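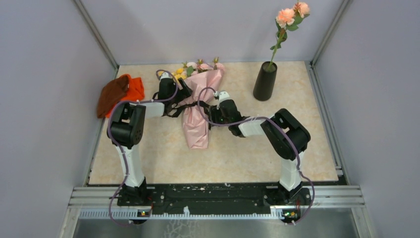 Chore robots are machines meant to do the small hand jobs that fill a home or a shop: folding, wiping, sorting, packing, putting flowers in a vase. I've been keeping this entry going for a few years now, and I still get the same question more than any other, which is whether they can do those jobs yet. My short reply is "some, slowly, with a person close by." Flowers make a good test. A bouquet in crinkled pink paper, held by two arms with a gripper on each side, is soft nearly everywhere you could grab it, and a black vase like the one behind it has only the one opening at the top. I can do that job while talking on the phone. For a machine it's a whole pile of problems at once.

Background

Machines have done factory work for a very long time, and they're wonderful at it. A welding arm goes to the same spot all day and the part is always there waiting. Chores are another matter. The towel is never in the same heap twice, somebody moved the cup, and the light changes when a cloud goes over. Older systems needed every position written down ahead of time, so they never got far in a kitchen. Newer ones learn from people. Someone steers the arms through a job again and again, the motions and camera views get saved, and a program is trained to copy what the person did.

I first saw this up close in March, at a small shop in Suller that was trying a two-armed setup called Cedora. Leif Riis, who ran the trial, had recorded 2,000 tries at packing and unpacking gift items before he let the thing work alone in front of me. It did well! Then he turned the box a little, and it reached for where the box used to be.

What works now

Hard things of a known size go best – cups, boxes, bottles, blocks. Picking them up and setting them in a bin is close to a solved job if the table is tidy and you aren't in a hurry. Vacuuming floors was settled enough to sell years ago, though I'd call that driving more than handling. Folding a flat towel works pretty often. Folding a shirt that starts out in a ball works now and then, and it takes long enough that I've made tea during one.

My own notes from the Suller visit have 51 good runs out of 80 on a simple pick and place with soft goods. Leif thinks I was too strict (I counted a squashed bow as a miss, and I'd do it again).

What doesn't work yet

Thin, bendy and tangled things are the hard part. Stems are a fine example: they're narrow, they cross over each other, and when you pull one its neighbor tends to come along. Leaves and little side shoots catch on whatever is near. Wrapping is worse in a way, as paper and film change shape the second you touch them, and a crease can look a lot like an edge to a camera. A person feels a stem slip and pinches harder without thinking. Many grippers have no sense of touch to speak of, so the program has to guess from the pictures.

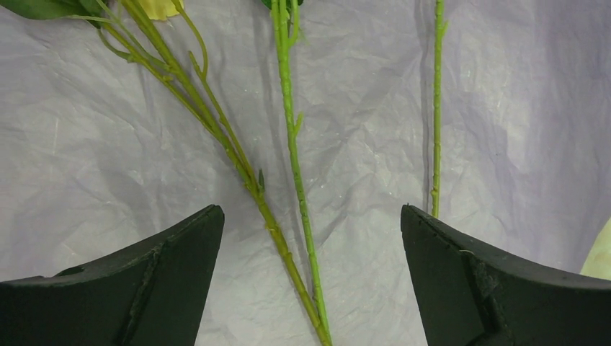 Can a robot do a florist's job today?

It can do pieces of the job under good conditions, such as lifting a stem and setting it in a vase, but a florist's full day of trimming, choosing, arranging and wrapping is still beyond it.

Speed and cost

Speed gets left out of a lot of write-ups, so I try to put it in. Skarphéðinn Skov, who packs orders at Adska, timed one job for me at both ends of the bench. The arms needed 60 seconds for something he finished before I'd found my pen. That doesn't sink the idea, of course. A slow machine that works overnight could still be handy – if it doesn't need someone to come and untangle it, and the ones I've watched did need that.

See also

Gripper design
Learning from demonstration
The Omerović folding test
Soft goods handling

Last changed Jun 2, 2019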